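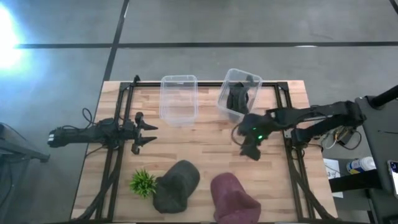
Prirholm workshop list
Subject: Re: Stave tops: fixing rails across the grain, and which bins
Date: Dec 16, 2022

Replies inline. I have trimmed the parts already dealt with under the other subject line.

> We have taken delivery of the first of the Wilura block tops and
> want metal rail along three sides, one length at the back and one
> down each side. The supplier's sheet says nothing about fixings
> except "use suitable screws". Can all three be screwed down the
> same way?

No. The staves run from side to side, so the back rail lies with the grain and the side rails lie across it. A solid top moves very little along the staves and a good deal across them. The back rail can be screwed through plain round holes at every position. The side rails need one fixed point each and slots for the rest.

Put the fixed point at the front, where people lean on things and where you want the rail end to stay put. Slot the remaining holes in the direction of the rail. I cut mine to allow 4 mm of travel and have not run out of it between one February and the next, but our room is heated all year. If yours is left cold over Christmas, make them longer. Pan head screws with a flat washer, tightened until the washer will just turn under a finger. Countersunk heads centre themselves in the slot and defeat the purpose.

If your side rails are splayed instead of square to the back, the same applies. The slot follows the rail, and the sideways part of the movement is small enough to be lost in the clearance of the hole. Drill that clearance generously.

> Hole spacing on the rail is 102 mm. Do we need a screw in every one?

Every second hole is enough on the sides. Use all of them at the back if you like, though it gains you nothing except a straighter rail if the top has a slight bow. Pilot holes throughout. Keep the pilots off the glue lines where the spacing lets you, and if one lands on a joint, skip it and take the next.

> The colour varies more than we expected. Some staves are nearly
> cream and others distinctly pink. Is this a fault we should send
> back?

It is not a fault. Mixed staves are normal at that price and the difference narrows once the top is oiled and has seen some daylight. What I would send back is an open joint at the end of a stave, or filler that has sunk. Run a fingernail over the end joints before you put any finish on, as they will not take it back afterwards.

> Finish: oil or lacquer?

Oil, on both faces, and the same number of coats underneath as on top. An unfinished underside is the usual cause of cupping. Lacquer looks better for the first few months, then chips at the rail edges where boxes get dragged over it, and you cannot patch it locally. Fit the rails after the last coat has cured. Oil trapped under metal stays tacky.

> Lastly, bins. We were going to buy the grey Pinto ones to match
> the floor. Any reason not to?

Only that you cannot see into them. We changed to clear plastic in the second year and would not go back. An empty clear bin is visibly empty from the other side of the room, and the last few small parts in a corner do not get overlooked when it is put away. Points to check before ordering:

Corners. Get rounded ones. Square internal corners hold swarf and washers.

Rim. It should be stiff enough to lift by one side when the bin is full. The thin Zetari type flexes and tips its contents.

Base. A flat base sits properly on the wood. Ribbed bases rock if one edge comes to rest on the rail, and sooner or later somebody will push one back that far.

Scratching. All clear bins go cloudy along the bottom edge. Wash them in warm water with a soft cloth and keep solvent away from them.

On quantity, our stores list shows 122 in use, and we are short of the small size every time there is a stock check. The price break is at 1000, so a joint order through the list only makes sense if several workshops come in on it. Replies to the list please, with size and number wanted, and I will ask for a quotation in February.

One correction to my earlier message under the other subject: the washers for the slotted holes are the large diameter pattern. The standard ones pull into the slot.

--
Prirholm workshop list
To leave the list, send a blank message with "unsubscribe" as the subject.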